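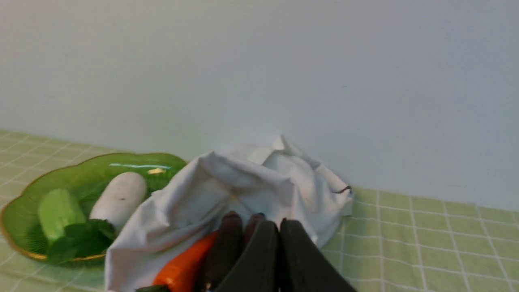 Wannasri Housekeeping and Kitchens Group
Minutes of the July meeting

Present: Halldóra Dalsgaard (chair), Manikandan Pillai, Chalerm Suwannarat, Decha Pongsiri (minutes)
Apologies: Thanakorn Siriwan, who sent written comments on item 4

The meeting opened at 2:15 p.m. in the upstairs office.

1. Minutes of the last meeting

Accepted with one correction. The dishwasher quote under item 6 was from the Hosodeck branch, not head office.

2. Matters arising

Chalerm has moved the spare shelving out of the dry store. The key to the loading door is still missing and a new lock will be ordered if it does not turn up by the next meeting.

3. Unpacking and sorting trial

Manikandan reported on the trial of the Skillstead arm. The task is the one agreed in the spring: take vegetables out of a cloth bag and put them in a dish, with no person touching the bag once the run has begun. Toy vegetables are allowed at this stage.

There were 70 runs. A run was passed if every item ended up in the dish and nothing was dropped on the floor. 58 passed. Of the 12 that did not, most failed at the bag. The fingers took hold of cloth along with the item, and the whole bag came up or slid across the table. In two runs an item rolled off the table.

Halldóra asked how long a run takes. Manikandan said a bag of five items takes the arm several minutes and a kitchen porter well under one. He did not think speed was the main trouble, as the arm could work overnight. The main trouble is that someone has to be in the room to straighten the bag when it goes wrong, and at that point the person might as well unpack it.

Chalerm asked whether the vegetables could come in crates instead. Manikandan said yes, and the arm does much better with an open crate, but the supplier for the two smaller kitchens delivers in bags and so do most shops. Halldóra said the group had asked for a test of the job as it is done now and she would like to keep to that a while longer.

Leafy items were discussed. Carrots and eggplants have a shape the fingers can close on. Leaves fold, stick together and hide whatever is under them. Decha asked if real herbs would be bruised. Not known. Manikandan will try real mint and basil before the next meeting and keep the leaves for Chalerm to look at.

Glass dishes were also raised. Chalerm said no kitchen would accept chipped glass near food, and he wants a count of how often the arm touches the rim. Manikandan does not have one but can get it from the recordings.

Agreed: the arm is not ready for kitchen use. The trial goes on for another 50 runs with the bag, starting from a mixed pile and not a set layout.

4. Bivano floor cleaner

Thanakorn's written comments were read out. The floor cleaner does the long corridor and the dining room well enough that the evening mop has been dropped there. It does not manage the kitchen floor. It stops at the rubber mats and has to be carried over them. He would like the mats kept and the machine kept out.

Chalerm agreed. He added that staff are lifting chairs onto tables for the machine, which they never did for the mop, and this time should go into the figures. Halldóra asked for it to be measured over one full week.

Agreed: keep the cleaner in the corridor and dining room. No second machine for now.

5. Laundry folding

Deferred. The demonstration was put off by the maker. Decha said she would sooner see it with our own towels than with theirs, and will send a box ahead.

6. Staff questions

Two of the porters have asked whether their hours will be cut. Halldóra will speak to them in person and tell them what is recorded under item 3 — no change to hours is planned. Chalerm asked that porters be invited to watch the next runs, since they know the bags better than anyone here. Agreed.

7. Any other business

The extractor fan over the back range is noisy again. Chalerm to call the engineer.

Manikandan asked for a second table so that trial items can stay set up between sessions. Decha to check the store.

Actions
Manikandan: next set of runs, real herbs, rim contact count
Thanakorn: chair-lifting time, one full week
Decha: box of towels, second table
Halldóra: talk to porters
Chalerm: extractor fan, lock if needed

The meeting closed at 3:40 p.m. The next one is in the same room, date to be sent by email.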